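2021-04-30 – Ostemville workshop, chairs

Second long afternoon on the office chairs from the Skematura job, and I'm rather fond of them now, which I didn't expect in February when they first came up the stairs. There are 15 in the batch, all with headrests, and I've been through nearly half. Most only want a clean and a proper look at the joints.

Headrest and upper back

The mesh is the part I like best. It's a fine ribbed weave in a thick, smooth dark rim, lovely when the light comes through it, though dust does settle between the ribs. A soft brush along the lines works far better than a cloth (I tried both, and the cloth just pushed the fluff about). The curved arm behind has a round pivot at the top and a smaller joint lower down, and I've been checking each for play before touching anything else.

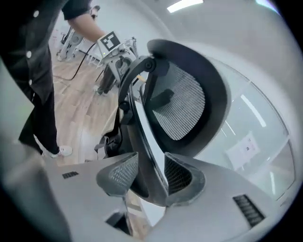

Still to do

Chair 5 creaks when the headrest is tipped back – try the pivot first, then the strut. Two want new castors, so ring Gasser and quote order 1558. Please put the brushes back in the Floltano tin when you've finished with them, I spent ages hunting for the small one.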